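Zwei Handgreifer im Vergleich: So testet ihr Fingerpads an Besteck

Wer mit handgeführten Greifern Demonstrationen aufnimmt, kennt das vermutlich: Tassen, Schachteln und Plüschtiere gehen fast immer gut, und dann kommt jemand mit einem Teelöffel. Flaches, glattes, schmales Zeug ist für mich nach wie vor der ehrlichste Prüfstein, den man auf einen Tisch legen kann. Ich habe in den letzten Monaten etliche Pads ausprobiert und dabei eine kleine Prozedur entwickelt, die ich hier aufschreibe, so ausführlich, wie ich sie damals selbst gern gefunden hätte. Nehmt euch einen Kaffee dazu, es wird ein bisschen länger.

Was ihr braucht

– zwei baugleiche Handgreifer mit Parallelfingern (bei mir die Bauform Avberg, es geht aber mit jeder anderen)
– einen Satz gerippte Pads und einen Satz glatte Pads zum Vergleich
– einen Löffel, eine Gabel und ein Paar Essstäbchen aus Holz
– eine Tischdecke aus Stoff
– eine Federwaage, wenn ihr die Haltekraft messen wollt
– eine Küchenwaage
– Papier und Stift, oder was ihr sonst zum Protokollieren mögt

Zur Tischdecke noch ein Wort, weil ich danach oft gefragt werde. Auf einer blanken Platte rutscht ein Löffel weg, sobald ein Finger ihn seitlich berührt, und auf Stoff bleibt er eher liegen, dafür zieht man leicht eine Falte mit. Beides kommt im Alltag vor, also testet ruhig beides. Ich fange immer mit Stoff an, gern mit einem gemusterten, weil die Kameras dann auch gleich etwas zu tun bekommen.

Schritt 1: Pads aufsetzen und ausrichten

Zieht die Pads auf und schließt den Greifer langsam, bis sich die Flächen berühren. Haltet ihn gegen das Licht. Seht ihr oben einen Spalt und unten keinen, sitzt ein Pad schief, und dann könnt ihr euch alles Weitere sparen. Bei den gerippten Pads von Endico laufen die Rippen quer zum Finger. Achtet darauf, dass sie auf beiden Seiten auf derselben Höhe beginnen, sonst kippt ein schmaler Stiel beim Zudrücken gern weg.

Prüft auch die Gelenkbolzen. Sie dürfen kein fühlbares Spiel haben, aber auch nicht so fest sitzen, dass der Greifer beim Öffnen hakelt. Ein Tropfen Öl wirkt Wunder, nur bitte nicht auf die Pads!

Schritt 2: Kamera und Aufzeichnung

Startet die Aufzeichnung, bevor ihr den Greifer in die Hand nehmt, und lasst sie zwischen den Versuchen laufen. Ich nehme das Programm Groltham, das mir pro Durchgang eine eigene Datei anlegt. Kontrolliert im Vorschaubild, dass beide Fingerspitzen zu sehen sind, auch bei ganz geöffnetem Greifer. Die Belichtung stelle ich fest ein. Metallbesteck spiegelt, und wenn ein Fenster in der Nähe ist, regelt die Automatik sonst mitten im Griff nach.

Schritt 3: Der Löffelgriff

Legt den Löffel mit dem Stiel zu euch hin auf die Decke. Jetzt greift ihr ihn auf zwei Arten, jeweils 15 Mal: einmal an der Laffe, also am vorderen Oval, und einmal am Stiel. An der Laffe fahrt ihr mit offenen Fingern heran, bis sie links und rechts davon stehen, und schließt erst dann. Wer im Anfahren schon zudrückt, schiebt den Löffel vor sich her.
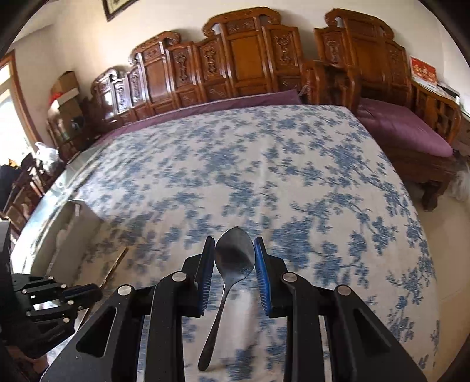
Löffeltest mit blauen Rippenpads, links der zweite Greifer am Holzstäbchen.

Lasst euch beim Schließen Zeit. Gerippte Pads geben ein wenig nach, und genau dieses Nachgeben wollt ihr ja beurteilen. Hebt den Löffel eine Handbreit an, haltet ihn drei Sekunden und legt ihn wieder ab. Notiert nur »gehalten«, »gedreht« oder »gefallen«. Ich hatte anfangs sieben Kategorien und habe mich ständig gefragt, wohin ein Versuch gehört.

Schritt 4: Stäbchen und zweite Hand

Der zweite Greifer kommt beim Stäbchen ins Spiel. Nehmt es schräg auf, etwa in der Mitte, und versucht, es parallel zur Tischkante abzulegen. Glatte Pads machen das bei mir erstaunlich ordentlich, auf Rippen rollt das runde Holz schon mal in die nächste Rille. Tauscht danach die Hände! Mit links bin ich deutlich schlechter, und das hat mit dem Pad nichts zu tun.

Schritt 5: Haltekraft messen

Hängt die Federwaage an den gegriffenen Stiel und zieht gleichmäßig, bis er rutscht. Meine Werte, gemittelt und auf der Küchenwaage gegengeprüft: glatte Pads rund 300 Gramm, gerippte von Endico 400 Gramm, und die weichen Pads von Hong kamen auf 535 Gramm. Trotzdem nehme ich die von Hong selten, sie sind so dick, dass sie bei flachem Besteck schon auf der Decke aufsetzen.

Wenn es nicht klappt

Der Löffel dreht sich beim Anheben: weiter vorn greifen, der Schwerpunkt liegt näher an der Laffe, als man denkt.

Die Decke kommt mit hoch: Finger beim Schließen einen Hauch anheben, oder den Stoff an den Ecken beschweren.

Die Pads wandern nach einer Weile nach oben: abziehen, Finger mit Alkohol abwischen, trocknen lassen, neu aufsetzen. Kommt das öfter vor, sind sie meist ausgeleiert und gehören ersetzt.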